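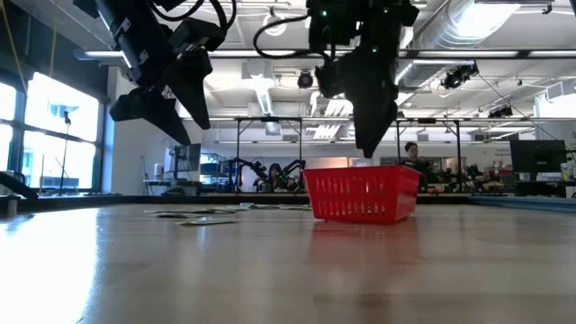 Red plastic basket on the table.

4 min read

I've had the Zekau six-tray dehydrator on my counter since April, and I've now dried so many apples in it that my sister has asked me to stop mailing them. So I guess it's time for a review!

First, the money. I paid $200 for mine at the kitchen store in Risstead, and I stood in the aisle a long while before I did (I'd gone in for canning lids). My old dehydrator was one of those round stacking ones with the heater in the base, and it dried the bottom tray to leather while the top one stayed floppy. I shuffled those trays around all night like a card dealer. The Zekau has its fan at the back and the trays slide in like oven racks, and the difference is huge. I still turn them front to back once, halfway through, but that's it.

Apples are what I do most. I slice them thin, dunk them in water with a squeeze of lemon, and lay them out so they're not touching. In my kitchen they take most of a day, longer if it's raining and the windows are open. The manual says less. I wouldn't trust the manual on pears either, which were still sticky in the middle when the timer went off, so I gave them the evening too.

Tomatoes came out beautifully. I did a big batch of little plum ones from the farm stand outside Tellham, cut in half with a pinch of salt, and the whole house smelled like pizza. Mint and oregano are almost too easy. Use the mesh liners for those, and put them on the lowest setting, or the fan will blow the small leaves off the back of the tray and you'll be picking oregano out of the bottom for a week.

Now for the grumbling. It is loud. It's a steady kind of loud, like a bathroom fan, and after a while I stop hearing it, but I wouldn't want it running next to a bedroom. The timer beeps 6 times when it's finished and there's no way to shut that off, which is not what you want at four in the morning. Also the door doesn't hinge. It lifts off, and then you're standing there with a warm door in one hand and nowhere to set it.

Cleaning is okay. The trays fit in my dishwasher if I take the top rack out. Fruit sugar bakes onto them pretty hard, so I soak them for 30 minutes in hot soapy water first and most of it slides right off. The liners I do by hand with an old toothbrush.

I borrowed a Demirtaş from my neighbor Paora McAlister for a weekend, to be fair about all this. It's quieter, and it has a proper hinged door (jealous!), but the trays are smaller and I could only fit half of my usual apples. If you mostly dry herbs, or you live in an apartment, I'd look at that one instead. For anybody with a fruit tree that won't quit, I'd still buy the Zekau again, and then complain about the beeping.

Next up is banana chips, which I've messed up twice already. Mine go brown and bendy. If you have a trick, leave it below, please.

Comments (3)

Wiremu Kerslake: For the bananas, try pineapple juice instead of lemon, and go thinner than you think. Let them cool all the way before you decide they're bendy.

plumjar: Does anyone know if the liners are sold separately? I melted one on the stove, don't ask.

Gail in Risstead: The same store has them, on the bottom shelf by the jar labels. They come two to a pack.

Contact | Copyright, all rights reserved | Back to top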